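Revision 8/14/18, checked by Abla Darwish. It replaces the older pages for the Karam room set. If your copy has another order than this one, please use this one.

## 4. Lifting and placing the large cream pieces

This section is for the large pieces in cream colour with the smooth, matte side. The small pieces are treated in section 5, and the black frame in section 3. Please finish section 3 first. A frame that is not yet level makes all the next steps difficult, and you will have to take the pieces away again.

One large piece weighs 23 kg when it is empty. Two persons are necessary for the lifting. One person can do the turning and the small corrections on the floor.

### 4.1 Before you begin

1. Clear the floor between the packing and the frame. Roll up any carpet and put it in another room.
2. Check that the frame is standing with all its feet on the floor. Push it lightly at the top. If it moves, go back to 3.6.
3. Keep 40 cm free on the side where you will stand. More is comfortable, less is not enough for the elbows.
4. Take off rings, watches and belts with a big buckle. The matte surface takes scratches easily and they can't be polished out.
5. Wash your hands and dry them well. Hand cream must be washed off also.
6. Lay a blanket on the floor next to the frame, folded two times.

**Note:** Do not use cotton gloves. They slide on the smooth side. Thin gloves with rubber on the palm are good, if they are clean. New rubber gloves may leave a grey mark, so try them first on the side that will face the wall.

### 4.2 Unpacking

1. Put the carton upright, with the arrow showing up.
2. Open the tape at the top only. Hold the knife flat and let the blade come out only a little.
3. Pull the carton up and away from the piece. With a low ceiling it is easier to cut the carton down at one corner – keep the knife on the outside fold.
4. Remove the foam corners, but leave the film on the sides until the piece is standing in its place.
5. Look at each side against the window light. Small marks are easier to see from a low angle.

If there is damage, stop here and do not remove the film. Write to Nhi Kiều at Zemetti with the order number and the number from the label inside the carton lid. For the first delivery the label number is 2547. Damages which are reported after the placing can take longer to settle.

### 4.3 Lifting

1. Stand one person on each short side. Decide who gives the commands.
2. Bend the knees and put one hand flat on the side, a little above the middle. Put the other hand under the lower edge.
3. Press inwards with the whole flat hand. Do not press with the tips of the fingers. On a smooth side the tips slip first, and then one catches the piece with the nails.
4. On the command, lift it only a hand's width from the floor. Wait one moment and feel if the weight is equal.
5. If one side is hanging, put it down and begin again from step 2.
6. Walk sideways with small steps to the folded blanket. Put the piece down on the blanket, lower edge first.

**Caution:** Never lift by the upper edge alone. The upper edge is rounded and gives no hold for the hand.

**Caution:** Do not let the piece lean against the black frame while you are changing your grip. The thin members can bend, the diagonal ones most easily, and a bent member can't be made straight at home.

### 4.4 Placing

1. Pull the blanket, with the piece on it, slowly towards the frame. One person pulls and the other keeps a hand flat on the side.
2. Stop when the distance to the frame is three fingers.
3. Tip the piece a few degrees away from you, and let the helper draw out half of the blanket. Tip it back and draw out the other half.
4. Move the piece the last bit with the flat of both hands, low down. Pushing high up makes it rock.
5. Look from the front and then from the side. The gap to the frame shall be the same from bottom to top.
6. If the gap is wider at the top, turn the foot on the frame side to the left. A half turn is mostly sufficient.
7. Take off the film. Pull it down along the side, not straight out to you.

For a full room of 14 pieces, begin in the corner farthest from the door. Mudassar Rajput has done the room from the door inwards and it is possible, but he needed to carry the last pieces over the others, and we don't recommend it.

### 4.5 Cleaning after the work

Wipe the sides with a soft cloth and lukewarm water. One drop of washing-up liquid is permitted. Dry afterwards with a second cloth, always in the same direction – circles remain visible on a matte surface when the lamp is standing near.

Marks from rubber go away with the white eraser which is in the bag with the feet. Rub gently and stop when the mark has gone. The Direlus cleaner which came with earlier sets is for the frame only and must not be used on the cream sides.

### 4.6 If something is not right

- **The piece rocks.** One foot has no contact. Slide a sheet of paper under each foot. Where the paper goes through, turn the foot down.
- **The piece can't come close to the frame.** Look on the floor behind it. Often it is a foam corner.
- **Your hand slips during the lifting.** Put the piece down at once. Dry the hands and wipe the film also.
- **The colour looks different from one piece to the next.** Wait for daylight before you judge. A warm lamp makes the near side more tan and the far side paler.

Questions about the feet and the frame go to Shadi Haddad. Questions about the large pieces go to Nizar Jaber, who will ask you for the label number, so please keep the carton lid until the room is finished. 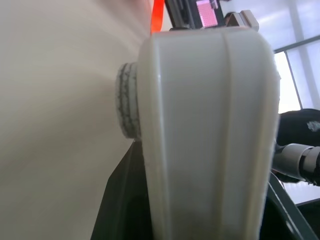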